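24 February 2026

Back in the little room with the black sheets. Hauke still maintains that hanging cloth over the walls makes a place easier to work in. I maintain it makes it look like a school play about the Underworld. The sheets were sagging on the right again, and clips are clips, whatever he paid for them.

The foam letters are another matter. Leonie likes them and says they cheer everyone up. Do they? I looked at pink, yellow and orange against all that black for most of the afternoon and felt much as I had at lunch. I will grant that they are stuck on at a tilt on purpose, or so she claims.

The oven business was supposed to be simple: door down, bun on the rack, door up, bun out. Till had written it up as a ten-minute job. I have known Till since September and have yet to meet one of his ten-minute jobs. We argued about whether the rack should sit higher, then about whether one bun proves anything, then Finn wanted tea.
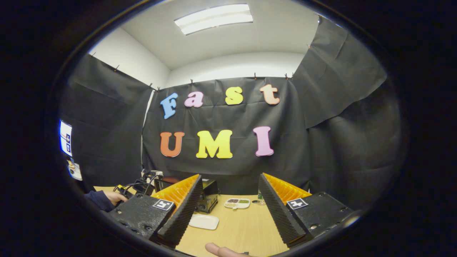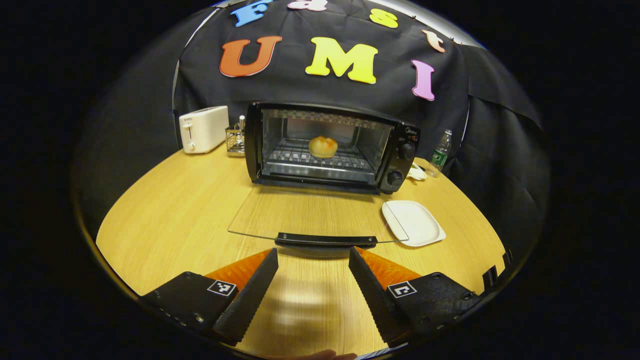 The letters on the back sheet, then the bun on its rack in the Midea.

I keep coming back to the bun. It has a nice shine on top, I can't fault it there, but a shine is what you get on the ones in shop windows too, and I have been let down by those. Finn swears by the Fiore bakery. I asked him what was wrong with the bread at the corner and he couldn't say.

Meinrad wants 100 goes at it before anyone is allowed an opinion. I had mine by the second. He has it all in his notebook with the lines ruled in pencil, and I suppose somebody will read it.

Walked home because the bus board said four minutes and I didn't believe that either. Must ring about the boiler tomorrow. Soup for supper, too much pepper.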